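Workplace Furnishing and Small Rooms Board
Topic: Placement of a long white desk beside a refrigerator
Started June 1, 2025

Cayetano Arrieta
Facilities coordination, Joubert building

Good morning. I am requesting comments from members before our office issues its furnishing note for the small rooms on the second floor. The matter concerns one room in particular, in which a long white desk has been set along the left wall and the refrigerator stands at the back.

The desk was ordered from Kestus in December. It has the curved front edge, which was chosen by the previous coordinator so that a person seated at the middle could draw in closer to the work. I have no objection to the shape. My concern is the right end of the desktop, which comes near the refrigerator, and whether the arrangement should be approved as it stands or reversed.
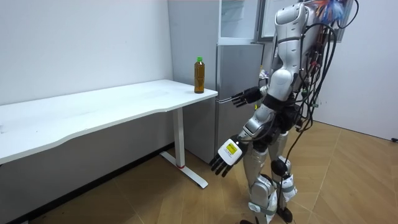 Our written standard requires that the door of any appliance be able to open fully without contact with furniture. It does not state a distance for the person standing at that door, and this is the point on which our office and the tenants disagree. The tenants would like the desk to remain where it is. I would prefer to move the refrigerator to another room altogether, but the kitchenette on that floor has been full since the Oltelum unit was installed.

Comments on the wording of the standard are also welcome.

Bongani Jacobs

Thank you for raising this. We adopted a figure of 900 mm in front of any refrigerator or cabinet that is opened daily, measured from the closed door to the nearest fixed item. A desk counts as fixed for our purposes, even if it can be moved by two people. I recommend that you adopt a figure of your own, whatever it may be. Without one, every room becomes a separate negotiation.

On the question of the desk itself, I would leave it against the wall.

Pieter Nkuna

I must disagree with the previous reply in one respect. A clearance of 900 mm is suitable for a kitchen. In a small room it removes a large part of the usable floor, and tenants will respond by pushing the furniture back to where they want it as soon as the inspection is over. We tried a similar rule in 17 rooms and withdrew it within the year.

May I ask which way the refrigerator door is hinged? If it opens away from the desk, I see no reason for the matter to go further. Most manufacturers supply a kit for changing the hinge side, and the work takes less than an hour.

Cayetano Arrieta

Mr. Nkuna, the door is hinged on the side nearest the desk. I have asked the supplier whether the hinge can be changed on this model and am waiting for a reply.

Marthinus Ndlovu

I wish to add a point regarding the desk. Before anything is moved, please confirm the following with your installer:

The foot must sit flat on the floor for its full length. If the floor slopes toward the back wall, the top will rock at the end.
The outlet behind the desk must remain reachable.
The refrigerator requires the ventilation gap given in its own manual. We use 40 mm at the back where the manual is missing.

We have the same type of desk with a leg at the right end and a long foot along the floor. People seated at that end tend to strike the foot with their shoes, and the white finish marks badly. A strip of clear film will prevent this.

I would also ask that the top be kept bare when the room is not booked. Our rooms were gradually filled with trays and chargers that belonged to no department, and it required two notices and a good deal of correspondence to have them removed. 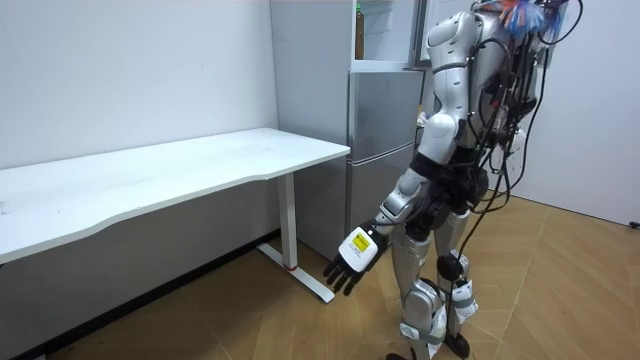 With regard to cleaning, a white top may be wiped with a damp cloth and mild soap. Our contractor used an abrasive cream on three desks and the surface has been dull ever since. The Usta cleaner we changed to has given no trouble, although it leaves streaks if it is not wiped off a second time.

Sipho Fourie

I manage bookings for a comparable set of rooms and would like to speak for the tenants. They have accepted the position of the desk. They know the room better than we do. Moving a long desk to the opposite wall means moving the outlets as well, and that cost will be charged to somebody.

My own view is that the refrigerator is the item in the wrong place. A refrigerator in a work room is noisy, and persons who have not booked the room will enter it to fetch their lunch. We received more complaints about this than about any furniture.

Bongani Jacobs

Mr. Fourie's point on noise is fair. I do not accept that tenant preference should settle a clearance question. Tenants change and the standard remains.

Mr. Nkuna, was your rule withdrawn because the distance was wrong, or because it was not enforced? Those seem to me to be different problems.

Pieter Nkuna

Both. The distance was copied from a kitchen guideline and no supervisor was willing to enforce it.

Cayetano Arrieta

I am grateful to all members. The supplier has now replied that the hinge can be changed on this model, and I have requested a date for the work. The desk will remain along the left wall in the meantime. The draft note will read "sufficient space to open the door fully and stand in front of it," with a measured figure to be added after review.

Mr. Ndlovu, kindly send me the product name of the clear film.

Marthinus Ndlovu

I will look for the invoice. It was sold by the roll, in two widths, and the narrower one is sufficient for the foot.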